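Woreck Bench Cell – Gripper and Work Area Checklist
Grarkberg site, revision of 2nd August

Complete before the first run of a shift and again after any change of finger pads. Mark each item OK, Fix or Stop. A Stop means the cell stays locked out until the item is signed off.

1. Emergency stop
Press, confirm arm power drops, reset from the panel only.
Result: OK
Comment: Button guard was loose in April. Tightened then, still tight.

2. Speed limit in shared mode
Limit set to 40 percent or lower whenever a person can reach the table.
Result: OK
Comment: Found at 40. Do not raise it for demonstrations.

3. Finger fasteners
Check that every screw is present and seated. Put a paint mark across head and finger after tightening.
Result: Fix
Comment: Seated, but the paint marks are worn. Redo at next pad change.

4. Pads and grip
Inspect ridges for tears and packed dirt. Run the grip check with a light, uneven part, held at the pad tips. Hands stay off the table while the part is held.
Result: OK
Comment: Leaf piece used for the check, gripped by its narrow base. Orange pads fitted. Use the lowest force setting that holds the part – thin pieces mark easily.

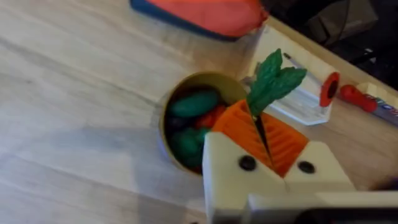

5. Work area
Only items named in the task sheet may be on the table. Anything else in reach of the arm gets moved or added to the sheet.
Result: Fix
Comment: Sheet lists the round container and its toy pieces. It does not list the other items set out beyond it. Update the sheet or clear them.

6. Wrist camera
Clean lens with a dry cloth. Confirm that both pads show in the live view.
Result: OK

7. Cables
No cable may cross the arm's path. Look behind the table as well as on top.
Result: Fix
Comment: Thin cable past the table edge needs a clip. Rallis clips are in the Denorholm cabinet, drawer 2.

8. Cycle log
Pads are replaced at 3000 cycles, whatever their condition.
Result: OK
Comment: 114 cycles on the current set.

Open items: 3, 5, 7. No Stop items. Cell released for shared mode with the fixes due before the next pad change.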